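Search this site Go

Clultitz two-finger gripper: good hold, bad release
May | By Olga Cunha
Print | E-mail

I paid 989 for the Clultitz gripper and I use it for clothes: hangers, rods, printed cloth. The fingers are stiff and they center a thin rod very well.

The fault came at cycle 300. I pressed stop and the jaw stayed closed – no message, no light. The arm wanted to go home and pulled the whole rail with it.
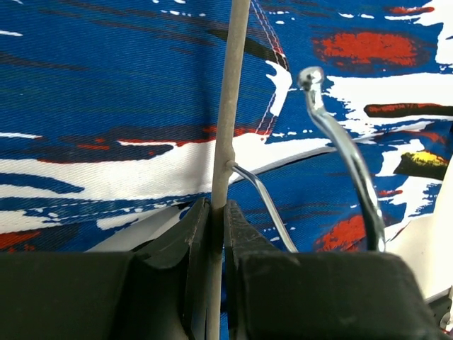 Patricio Villanueva from Harnbridge answered me the same evening. He sent firmware 1842, and the jaw now opens on stop. But at cycle 1581 it froze again, for two seconds, with my hand near it.

I give two stars of five. Please keep a separate power switch within reach – I have one from Wike. I wait for the next firmware before I use it again.

Print | E-mail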